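Grurnholm Counter Set
Simulated kitchen scenes and paired-start evaluation for two-arm robots
Supplied by Griltel

Grurnholm is a scene package and test harness for groups that train manipulation policies and need to compare one with another. You load your policy, choose a task, and the harness runs it from a fixed bank of starting states. Every policy you test on that task gets the same bank.

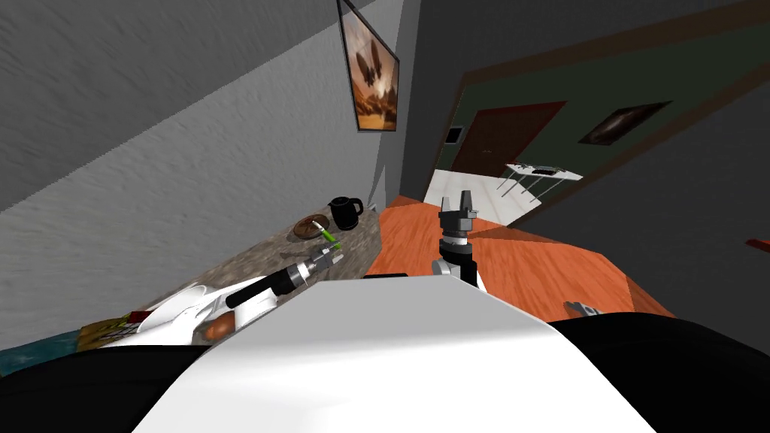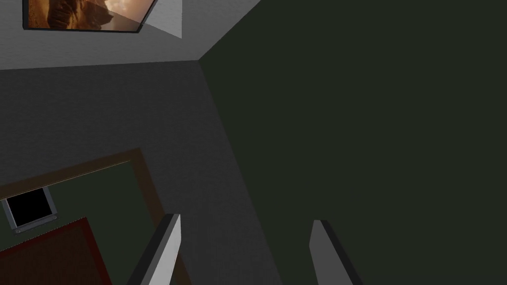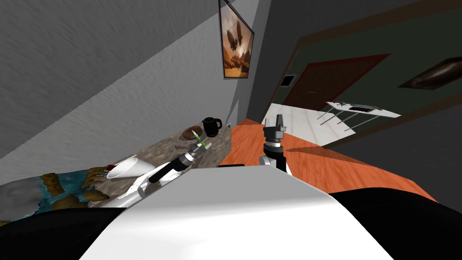

Simulated kitchen room. First and third: both arms, with the left arm at the granite-look counter. Second: a gripper's two fingers, with the framed landscape on the wall at upper left.

What paired starts do

Most simulated evaluations draw new object positions for each run. With two policies that perform close to each other, a lot of the difference in the final score comes from which layouts each one happened to get. The Grurnholm harness stores the full starting state (object poses, joint positions, random seed, physics settings) and replays it for each policy. Results are reported start by start, so you can see which layouts one policy solved and the other did not.

Each task has a bank of 100 starts. The banks are versioned. When we change a bank, the old one stays available under its old number so earlier results can be repeated.

The method was worked out by Nives Russo and Hagos Tamiru during development of the Sithole planner. They had two versions of a grasp policy that swapped places every time the tests were run. On paired starts the order stayed the same across repeat runs, and the layouts where the weaker version failed were mostly ones with the object close to the wall. The method note is included with the package as a PDF.

In the package

Kitchen scene with counter, adjoining hallway and far room
159 object models with collision meshes and mass properties
4 tasks: pick from counter, upright a fallen cup, move item to plate, two-arm handover
Start banks for all tasks
Head and wrist camera streams, color and depth
Evaluation harness with command line and Python interface
Method note and task definitions

Robot model

The supplied robot has a torso and two arms with parallel grippers. Joint limits and gripper stroke are set in one file. You can replace the robot with your own if you have a URDF. Camera mounts are attached by link name, so check those names before the first run. Glenys Entwistle keeps the list of robot models that have been loaded successfully and can tell you whether yours is on it.

Scoring

A run ends when the task condition is met, when the time limit is reached, or when an object leaves the work area. The harness records the outcome, the time taken and the peak contact force at each gripper. Partial credit is off by default. If you turn it on, the score file says so in its header, and the comparison tool will refuse to mix it with files scored without it.

The comparison tool takes two score files and gives a table of starts where both passed, both failed, or only one passed. It also runs a McNemar test on the last group. For policies with random sampling we suggest 3 repeats per start.

Known limits

Liquids are not simulated. The kettle is a rigid body and its lid does not open.
Fingertips are modeled as rigid with a friction coefficient. Soft pads will behave differently on the real robot.
Thin objects lying flat on the counter can jitter at large time steps. Use the default step or smaller.
Lighting is flat and does not change between starts. A bank with varied lighting is planned for November.
We have compared simulated and real results on the pick task only. The ranking of the policies matched, but the success rates did not, and the simulated rates were higher. Do not quote a Grurnholm score as an expected success rate on hardware.

Requirements

Linux workstation with a discrete GPU. The harness runs without a display. Depth streams can be turned off to save memory. Runs can be split across machines by start number and the score files merged afterward.

License and support

Site license, with no limit on seats at one address. Teaching use is covered under the same license. Published results may name the package and should give the bank version.

Support is by email. Ciarán Buckley handles installation and license files. Questions on scoring or on writing your own start bank go to Callum Sowerby at the Parnton office. The online help session is on Wednesday at 2 p.m.; send your log file beforehand.

Related items
Sithole planner
Additional start banks
Start bank editor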